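Refinishing a tabletop with fine dark scratches: sand it back or live with it?

Forum: Home and Furniture > Wood Finishes

maplestreet57
Posted Wed 22 June

Looking for opinions before I do something I can't undo.
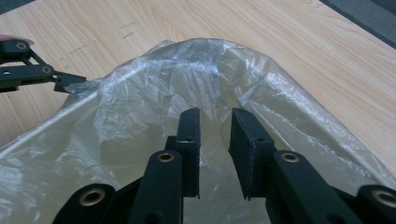 We bought an Odard dining table in November, the light one. It was $398 in the clearance section. It gets used for everything in our house: meals, homework, packing lunches, sorting mail. There are now short scratches in the finish and a few dull spots where hot mugs were set down. My fingernail catches on the scratches a little. No bare wood that I can tell.

The care sheet only says "wipe with a damp cloth." I can't find anything in it about what the finish is or whether the top is solid or veneer.

Options as I see them:
1. Leave it and use placemats.
2. Touch up the scratches with a wax stick.
3. Sand the whole top and put on a new finish.

My spouse wants option 1. I'm leaning toward 3. I have a random orbit sander and I've used it on a bench and two shelves.

oldgrowth_tim
Look at the end grain first. Get down at the short edge of the table. If the grain lines on top run over the edge and match up with the end, it's solid. If there's a strip of edging, or the pattern just stops, it's veneer. On a table at that price I would expect veneer, and you don't want to take an orbital sander to it.

kettle_black
Second the veneer warning. I went through the veneer on a Dernska sideboard in less time than it takes to drink a cup of coffee. There's no fixing it once you see the brown layer underneath. I ended up painting it.

maplestreet57
Just looked. There's a strip on the short ends. So veneer, I guess. How thick is it likely to be?

oldgrowth_tim
No way to know from the outside. If there's a hole drilled for a leg or a leaf you can sometimes see the layer from below. Assume thin.

You can still scuff by hand with 320 and put a fresh coat over it. All you're doing is giving the new coat something to grip. It won't remove scratches that go deep but it will make them a lot less obvious.

northporch
I disagree with recoating. You don't know what's on there now. If it's a factory catalyzed finish, whatever you brush on may peel off in a year, and then you have a worse table than you started with. Wax stick, buff, done. It's a kitchen table. It's going to get scratched again next week.

oldgrowth_tim
Peeling is from bad prep. I've put water-based poly over factory finishes plenty of times. Clean it properly, scuff it, test a spot underneath. If there's old furniture polish on it, that's a different story.

northporch
"Clean it properly" is doing a lot of work there. Most people have been spraying polish on the table since they got it.

maplestreet57
We've only used a damp cloth and some dish soap. The sheet said not to use polish.

kettle_black
Then you have a decent chance with a recoat. I would still try the wax first. If you do that, you'll have to get all of it off with mineral spirits before any finish goes on, so pick one and stick with it for a while.

For the mug marks, try a warm iron over a cotton towel, no steam, a few seconds at a time. Works on white marks. Doesn't do anything for dark ones.

sanddollar_b
Has anyone used the Astum hardwax oil on one of these? I have 100 ml left over from a cutting board.

northporch
Not over a sealed finish. Oil has to get into the wood. It'll sit on top and stay sticky.

sanddollar_b
OK, thanks. Saved me a mess.

oldgrowth_tim
Agree with northporch on that one.

maplestreet57
Plan for now: wax stick in a light shade on the scratches, iron on the mug marks, and placemats to keep the peace. If it still bothers me in the fall I'll test a recoat on the underside. Will post back with how the iron goes.

kettle_black
Buy two shades of wax. The lightest one is nearly always too yellow by itself.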